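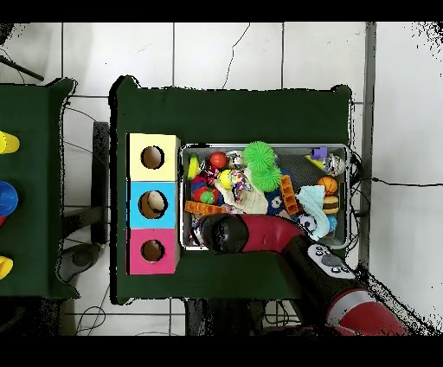
Head view of the sorting cell: tray of toys, three-hole box, arm over the tray.

Plolline – README

Welcome, and thank you for stopping by! Plolline is the pick-and-place planner we use at Sullovent for cluttered bins, and this package holds the planner, its config files and a small set of recorded episodes to try it on. We have tried to keep the setup gentle, so please bear with us if we explain a thing or two you already know.

The task is simple to say and rather fussy to do: take one item from the container, bring it to a box with a round hole, and let go. Grasp candidates come from the Jansen module, which scores up to 575 per cycle and hands the best 30 to the planner. The approach angle near a hole is set in insert.cfg, and we'd suggest leaving it alone until you have run the demo once. 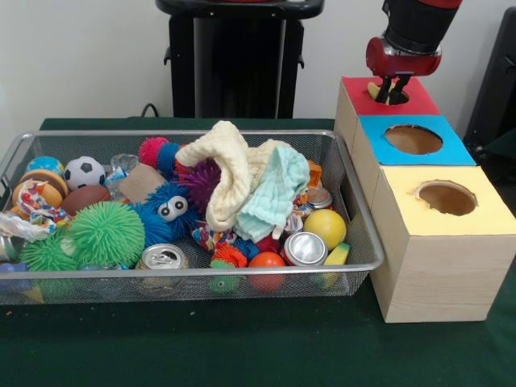 Side view: fingers in the hole of the red-topped box, holding a small pale yellow object.

Soft items have their own release settings, kept in soft.cfg along with the grip force limits. They sag and swing while they travel, so the planner adds clearance above the hole and waits a moment before going down. The tiger plush hanging from the gripper over the box tower is the sort of item we tuned this on, and if your own toys are floppier you may want to raise settle_time a little – 16 ticks is the default.

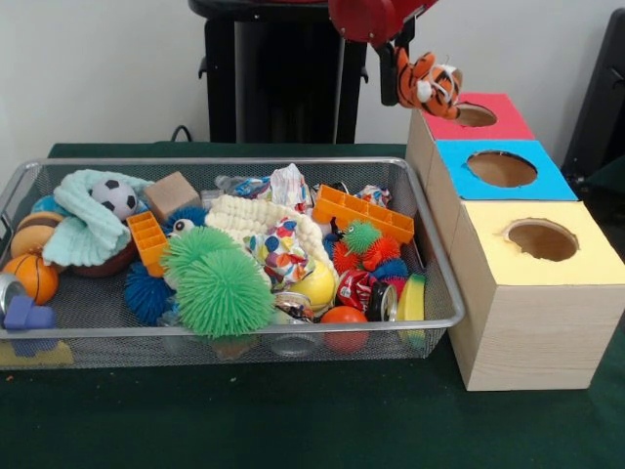
Pakent is our replay tool, and it's a friendly way to begin. Point it at an episode folder, press play, and it steps through camera frames, arm state and planner output together. A spiky puffer ball is a good thing to look for in the side views, as those long soft filaments make for untidy edges in the masks. Frames are stored at full size, and the log keeps the last 2,000 planner messages.
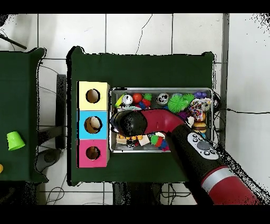
Can I run the planner without a depth camera?
You can replay the recorded episodes that way, but live planning needs depth for the collision check.

Last updated 05/08/2021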